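Gripper trials, week two — a quick update from the Rokness bench

Sorry this is short, Þórey wants it in by lunch and the van goes at one.

So. Two arms, one tray, loose bricks. Job is dull on paper — pick a brick, lift it clear, put it down somewhere else, do it again. We're comparing the long two-finger grippers with the stubbier Borkach pair we had on in May. Target is 400 picks per set before anyone is allowed an opinion. Benjie has had several already.

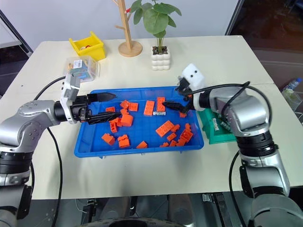

Long fingers win on reach, no question. They get in between bricks that are nearly touching, where the Borkach ones just shoved everything along. Where they lose is the flat stuff. A low brick lying studs up is a pain, the tips slide off the edge and you go round again. Slowing the close to 80 per cent helped a bit. Heiðrún thinks softer pads would help more, and has ordered a set from Colamside.

Controller side — still on the old one. The handover between left and right is jerky and we've had a couple of stops when both arms wanted the same corner. Aksel is rewriting that bit, dont ask when.

Still to do: the rest of the runs, then smaller bricks, then mixed colours to see wether the cameras care. Full numbers in the next issue. If anyone has spare fingertips in a drawer, send them to Baldur.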